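Still waiting on the robot butler

Every November I get asked whether I've changed my mind about robots doing chores. I haven't, much. The demos get slicker and my laundry is still on the chair.

What I look for now is the dull stuff. Handgate put out a clip of their arm clearing a table, and it took 13 tries to get one clean run (they did say so, in small print). Sorting little parts at a bench ought to be easier than a kitchen. You've got one small white piece, a dark tabletop and a gripper many times its size. A bored teenager does that job without looking.

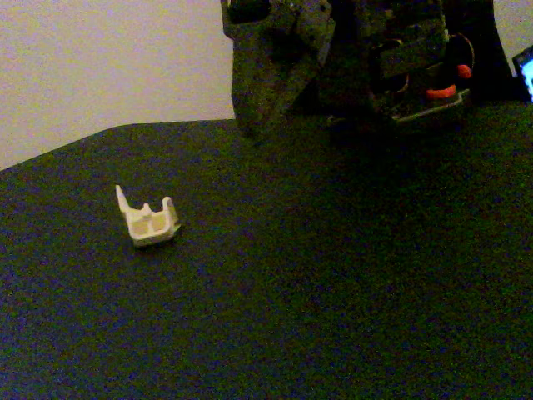

One reader wrote in to say I'm being unfair, that the shop where he works has had a Maruyama arm loading trays for nearly 25 weeks and he wouldn't give it back. It stops maybe twice a shift, he says, and he stops more than that.

Fine - but those trays never move and every part is the same. Tip a mixed bin over it and then write to me again. My sink has 9 kinds of thing in it right now, and one of them is a cheese grater.

I'd pay $690 tomorrow for a machine that only did socks. Stunum says theirs is close. They said that last year too.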